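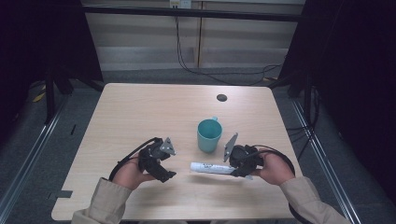

Razia Bajwa has been sorting out other people's bathrooms for 19 years, and she would like it known that she has never once been thanked by a toothbrush. She works on her own under the name Utumix, which she picked from a list her nephew made and has regretted at every networking breakfast. Her method begins with carrying everything out of the bathroom and putting it on a table in another room, in daylight. A teal plastic cup with a little handle and a white tube lying on its side look perfectly innocent on pale wood. Back on the edge of a sink, she says, the same sort of thing becomes "a swamp with a lid."

"People are brave in front of a table," she told me over tea that had been made for me without my being asked. "In the bathroom they defend every bottle. Put it on the table and they go quiet."

I asked what people defend hardest. Hotel shampoo, she said, then sunscreen from vacations they didn't enjoy. One client in Forkau kept 18 nail files in a soap dish and described herself as a minimalist. Bajwa let her keep two. "She negotiated like it was a house sale."

On cups she is firm. One per person, with a handle if possible, and it gets washed with the dishes. She has no patience for the matching ceramic set. "You buy four pieces and use one. The other three hold cotton balls until you die."

And tubes? Here she became almost tender. Lay them flat in a shallow drawer, label up, so you can tell the toothpaste from the foot cream before you've committed. I said this sounded like experience talking.

"January," she said. "Six in the morning. I won't discuss the brand."

Her own bathroom, which I was allowed to inspect for as long as it took to wash my hands, has a single shelf and more than 20 small jars on it. I brought this up as gently as I could.

"Those are from Demura," she said. "My sister sends them." She looked at the jars, then at me - it was a long look. "They're on the list."

The list is kept in the kitchen, under a magnet. The jars were third, after the hall closet and something that just said "Rai, boxes." I asked who Rai was. She put the kettle back on and asked whether I'd ever counted my towels.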